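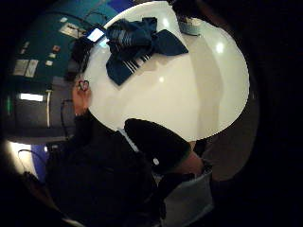
Glare on a desk or table is a matter of angles, and most lighting advice skips that part. A glossy surface sends light off at the same angle it arrived, so a lamp shows up as a small hard spot wherever the geometry lines up with your eye. The white tabletop here has two of them, one near the right side and one just left of centre. Dimming the lamps would make both spots weaker and leave them where they are.

2/ Test: lay a pocket mirror flat where you work and look into it from your usual seat. If you see a lamp, that lamp is the problem. Move it sideways until it leaves the mirror.

3/ Diffusers help less than expected. They spread the same light over a bigger patch. Lower peak, larger area. Fine for reading matt paper, poor for anything printed on coated stock.

4/ Sille Eskildsen measured this for the reading room at Skivley. With the pendants straight above the tables, readers complained at 200 lux. With them moved 62 cm towards the aisle, the same readers were content at almost 100 more.

5/ A cloth or a matt blotter works too. It scatters the light and the spot goes. Dark ones cost you some bounce off the table, so check the level again afterwards.

6/ Vernon Chisholm asks about polarised desk lamps. They work at one viewing angle. Stand up and the glare is back.

7/ Wustau figures to follow in May, once the ceiling there is finished.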